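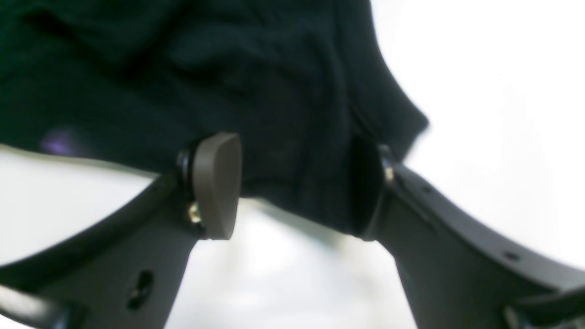 Dark cloth, gathered into a fold.

Folding deserves a place in the Mirport housekeeping course. Trainees should begin with a plain garment — a black T-shirt spread sideways on a white table shows its wrinkles at the shoulder. 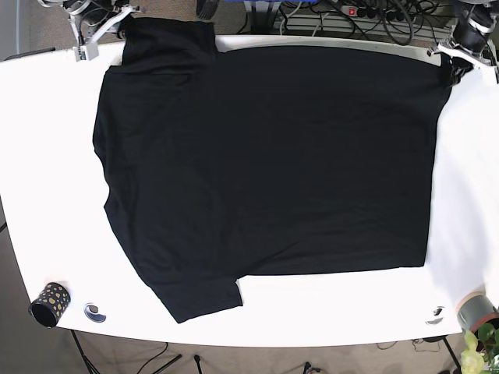 The present course gives laundry two hours. Seven would be fair.
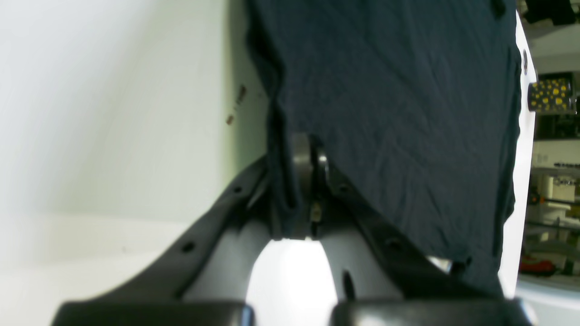

Issue 43

Speed should come later. Patterned garments hide their creases and call for patience.

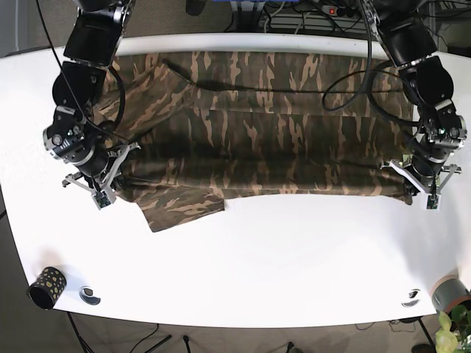
They also call for a wide table, and the school should provide one.

Joonas Ahonen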